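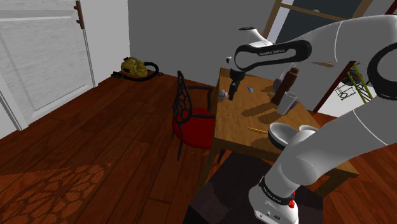 Brorkavum simulator build gets table-clearing task
2022-10-02
Posted by Johanna Plattner

The shared workshop in Emmont has released the second version of Brorkavum, its simulated room for testing arm control code before it runs on hardware. The first version, posted in April, had an arm and a bare floor. The new one places a Franka Emika arm on a square block beside a wooden table, with a bottle, a cup, a bowl, a small ball and a pencil on top. A chair and a canister vacuum cleaner are modeled as well.

The task set contains 127 start positions. In each one the objects are moved and the arm has to pick up a named item and put it in the bowl or set it next to the bottle. A run is stopped after 600 control steps. The current grasp planner, written by members and called Lisine, completes 80 of the 127.

Most of the remaining failures involve the pencil. Its collision shape was a single box in early builds, and the fingers closed on air at the corners. It now uses a six-sided prism, and contact is stable at a shorter physics step. The ball still rolls when one finger touches first.

Shadows can be switched off to save render time. On the workshop's older desktop this brings a full pass down to 19 minutes.

Work on the window side of the room is not finished. Rüegg, the workshop's parts library, will receive the table and chair models once the file names have been cleaned up. Bug reports go to the usual list, with the start position number in the subject line.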